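How to Sort Out a Supply Shelf: Files, Cloths, and Cable Ties

A supply shelf usually goes bad in the same way. Papers get laid flat on top of a case, a cleaning cloth gets thrown on top of the papers, and the small stuff slides down behind everything. This page covers how I sort mine. Set aside 74 minutes the first time. After that it goes much faster.

You will need a file organizer, a padded case for the things that dent or scratch, one basin or bin for cloths, and some cable ties. 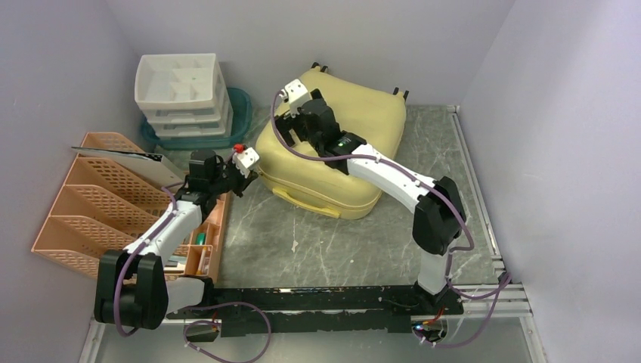
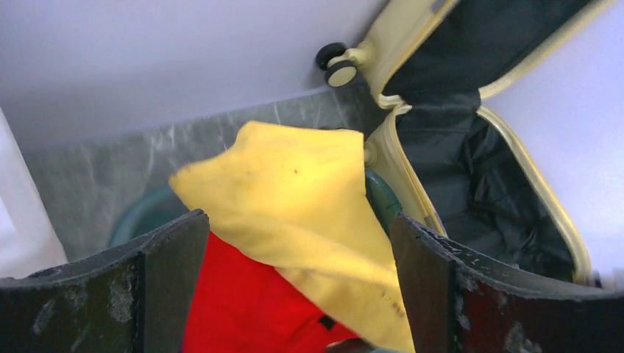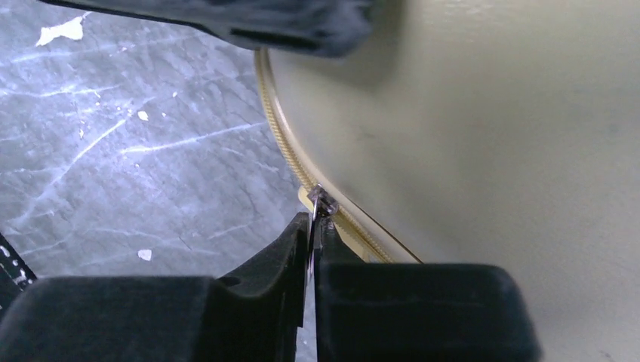

Step 1. Clear one shelf at a time

Take everything off and put it on the floor or a table. Don't start on the second shelf until the first one is filled again. Wipe the bare shelf with a damp cloth and let it dry before anything goes back.

Step 2. Put up the file organizer first

The organizer goes in before the rest. It takes up a fixed amount of room and everything else has to fit next to it. Stand it against one end of the shelf. Current papers go in the front, manuals and warranties in the back. If a manual is for something you no longer own, recycle it. I found instructions for a Canham label maker I gave away years ago.

Step 3. Pack the padded case

Use the case for items you don't want rubbing against each other, such as meters, drives, chargers, and good scissors. Lay the flat, heavy items in first. Fill any gap with a folded cloth so nothing slides when you pick the case up. Close the zipper all the way. A half-closed case will catch on whatever sits beside it.

If the case is soft-sided, don't stack boxes on it. It can go on top of a box, though.

Step 4. Sort the cloths and fabric bags

Shake each cloth out before folding. Anything with grit in it goes in the wash, and so does anything that smells of oil or polish. Fold the clean ones in thirds and stand them on edge in the basin so you can pull one out without disturbing the others. Empty every fabric bag and turn out the corners. Then flatten the bags and put them under the cloths.

I keep a maximum of 7 cloths on the shelf. Extras go to the garage.

Step 5. Tie up rolls and cords

Wrap the tie around the roll near one end, feed the tail through the head, and pull until the tie is snug but can still turn a little. On anything soft, like foam or rolled paper, stop sooner. An overtightened tie leaves a dent that doesn't come out.

Trim the tail flush with side cutters. A tail cut at an angle leaves a point that scratches hands and snags cloth. Pick up the trimmings as you go. For cords you use every week, get the releasable kind. Mine are from Akyol and the 6 inch size does nearly everything.

Step 6. Label and put back

Label the front of the organizer and the basin. Put the case where you can reach the handle. Leave a hand's width of empty space at one end of the shelf for whatever turns up next.

Notes

Gebhard Kälin wrote in to suggest a strip of masking tape inside the case lid with the contents written on it. I have done this since October and it saves opening every pouch.

If your shelf is wire, put a piece of cardboard under the basin or it will tip.

Updated November 22, 2022, to add the note on releasable ties.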